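Etus Two-Arm Tabletop Kit: Gallery
Bamell Automation Services 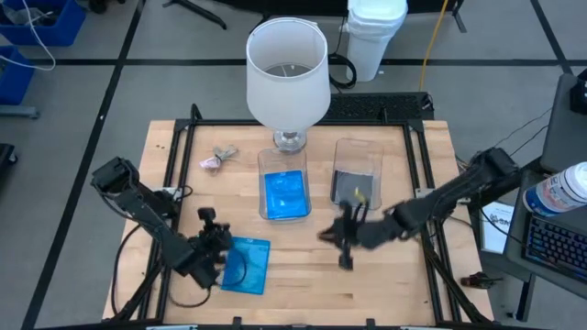 The Etus kit is offered by Bamell to laboratories, training centers and small sorting operations that require two-handed work on an ordinary table. It is supplied as a complete package: two arms, two grippers, the mounting frame, cabling and control software. Installation and operator training are provided by our Prellby office.

This page accompanies the current service offering and will be extended in January as further work is documented.

Task
The kit is configured for sorting flat cases into clear bins. One blue case lies in the left bin and a dark gray case in the right, with a further blue case on the table at the left gripper.

Arms and grippers
Both arms are black and reach inward from opposite sides of the table. Either arm may be programmed to work alone, and a single-arm license is available at a reduced rate.

Frame
The black metal frame is mounted on the tabletop, with rails along both sides and bars at the front and back. Customers should allow 52 inches of clear table width. Frames for wider tables are made to order by McIntyre and carry a separate delivery schedule.

Table and bins
A light wooden tabletop is suitable, as are most rigid work surfaces. The bins are transparent plastic. Customers may use their own containers, provided that the dimensions are submitted before the site visit.

Cabling
Cables run from the arms across the table and the floor. Routing is reviewed with the customer at installation, and extension sets are listed in the parts catalog under item 284.

Service terms
The standard agreement covers 176 hours of remote support, together with 2 site visits per year. Replacement gripper fingers are included for the first year only.

Requests for a quotation should be addressed to Yabsira Degefa, Customer Programs. Technical questions, including those on bin sizes and case dimensions, are handled by Cempaka Tambunan, Applications Engineering.

Page last revised November 15, 2022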